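Kimance Craft Circle
Minutes of the monthly meeting, 14th April

Chair: Harsh Goel
Minutes: Chandrasekhar Shetty

1. Minutes of the February meeting
Approved with one fix. The glue order went to Peng, not Vendis. Chandrasekhar has changed the file copy.

2. Paper garland for the Tener Street library
Great news to start with: the library loved our sample and wants the full garland for the children's room! Harsh read out their note, and we agreed on 30 strands, with pink paper and orange tape as the main colors. The librarian would like it long enough to run above the picture books and back along the window wall.

Members asked if the strips could be cut ahead of time. Yes please, as many as you like, and bring them in an envelope so they stay flat.

3. Tape and dispensers
We spent a good part of the evening at the black work table trying out the pink dispenser, and there was a lot of love for it. It's small, it's cheerful, and it's easy to spot on that dark, scratched-up top.
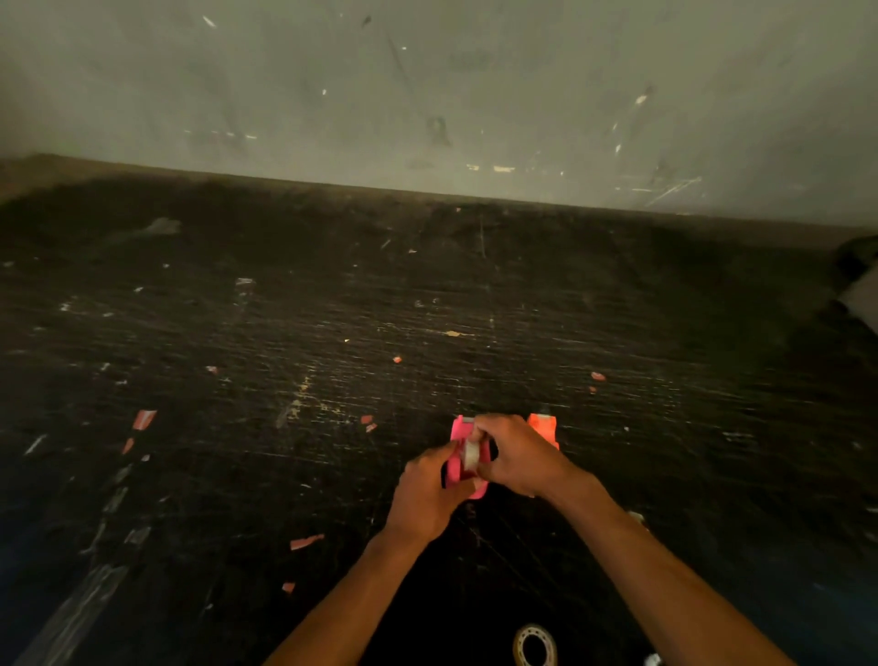 4. Taping practice
Harsh led this one and it was the best fun of the night. His method is to keep the dispenser standing up with one hand around the lower part and handle the strip with the other, pinching it near the top so it doesn't fold over on itself. Short pieces hold the loops better than long ones (we argued about this in February, and the short-piece people are very pleased).

Orange looks wonderful next to the pink paper. Agreed to keep clear tape for the backs only.
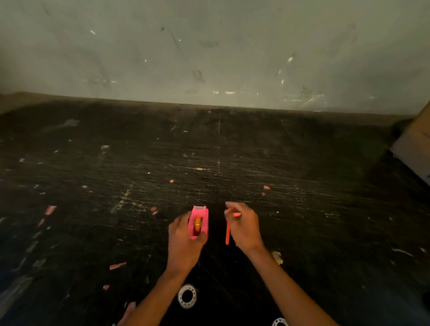
Orange tape at the work table, with pink scraps around it.

5. Supplies
Agreed to order 200 sheets of pink paper from Vendis, plus 4 rolls of orange tape. Order number 3798, please quote it if you pick up.
Action: Chandrasekhar

6. The work table
Suggestion to cover the top with brown paper before the library job. Most of us like the old scuffs and paint flecks, so it was left as is. Please sweep scraps into the paper bag before you go; the bigger ones are saved for the collage box.
Action: all

7. Any other business
Harsh will bring his hole punch next time. Chandrasekhar asked for spare string, any color.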